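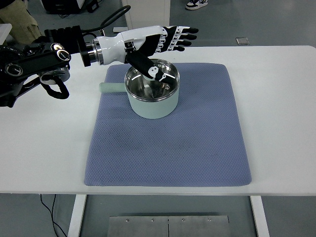 Minutes of the Residents' Meeting, Flalmont House
Held on Wednesday in the ground floor common room, start 7:00 pm
Present: residents of 21 apartments, the building manager, one representative of Hanex (heating contractor)
Minutes taken by the resident of apartment 8

1. Minutes of the last meeting

The minutes of the last meeting were read and accepted with one correction. Under the point about mailboxes it was written that the locks will be changed by the residents. It should say that the locks will be changed by the building manager and paid from the repair fund. The correction was made in the copy on the notice board.

2. Heating and hot water

The representative of Hanex presented the result of the inspection. The boiler is in acceptable condition, but the circulation pump is old and makes noise, which the residents on the first floor have reported several times. Hanex proposes to replace the pump before the next heating season. The work takes 2 days and during this time there will be no hot water in the whole building.

Several residents asked if the work can be done in two parts, so that each side of the building has hot water for one day. The representative answered that this is not possible, as both sides are connected to the same pump. A resident with a small baby asked for at least one week of notice. This was agreed.

The price of the pump with installation was discussed. The repair fund can pay for it, but after this payment only $1000 will stay in the fund until the autumn contributions. Some residents found this too low. The manager explained that no other large repair is planned in the summer – only the cleaning of the gutters, which is already paid.

Vote: the proposal was accepted. Two residents voted against and one did not vote.

3. Noise in the stairwell

There was a long discussion about the front door. It closes with a strong bang, and those who live next to the stairs are woken up early in the morning. The door closer was adjusted in April, but after a few weeks the problem came back. One opinion was that the closer must be replaced. Another opinion was that people hold the door open with a stone when they carry things, and this damages the closer.

Decision: the manager will ask for an offer for a new door closer. Until then residents are asked to not hold the door open with stones or other objects.
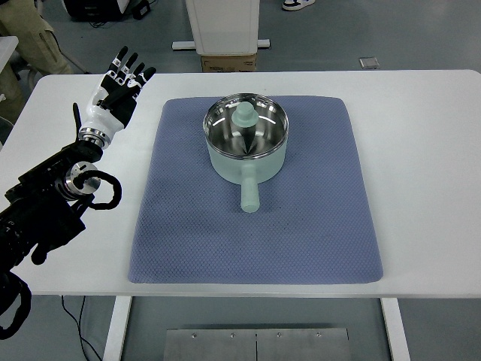 4. Garbage and recycling

The company Zemeo, which collects our paper and glass, has changed the collection day and the new day is written on the bins. Zemeo also informed us that it will not take cardboard boxes which are not folded. Last month the paper bin was left full two times for this reason.

It was proposed to buy one more paper bin. The manager thinks there is no place for it in the yard if the bicycles stay where they are. The proposal was moved to the next meeting, together with the question of the bicycles.

5. Bicycles

There are many bicycles in the yard and some of them have flat tires and seem to belong to persons who moved out. It was agreed to put a paper tag on every bicycle. Who wants to keep the bicycle removes the tag. The bicycles which still have a tag after one month will be moved to the cellar and later given to the repair shop Jayawardena on the corner, which accepts old bicycles for parts.

One resident was worried that somebody who is traveling can lose a bicycle in this way. It was added that the bicycles will stay in the cellar for 8 weeks before they are given away, and a list will hang by the mailboxes.

6. Garden

The residents who take care of the flower beds asked for a longer hose. The present one does not reach the beds by the back wall, and carrying the water is heavy work. The purchase was accepted without a vote. It was also asked that children do not play ball next to the new rose bushes. The parents present said they will talk with the children, but they would also like a place where playing ball is allowed. The lawn behind the garages was suggested. The manager will check who is responsible for this piece of land, as it is not clear in the documents of the building.

7. Other points

The lamp on the third floor turns off too early. The manager will set a longer time.
The key to the laundry room is missing. Who has it should please put it in the manager's mailbox.
Residents who want to receive the minutes by e-mail can write their address on the list on the notice board.

The meeting ended at 8:50 pm. The date of the next meeting will be announced on the notice board when Hanex confirms the days for the pump.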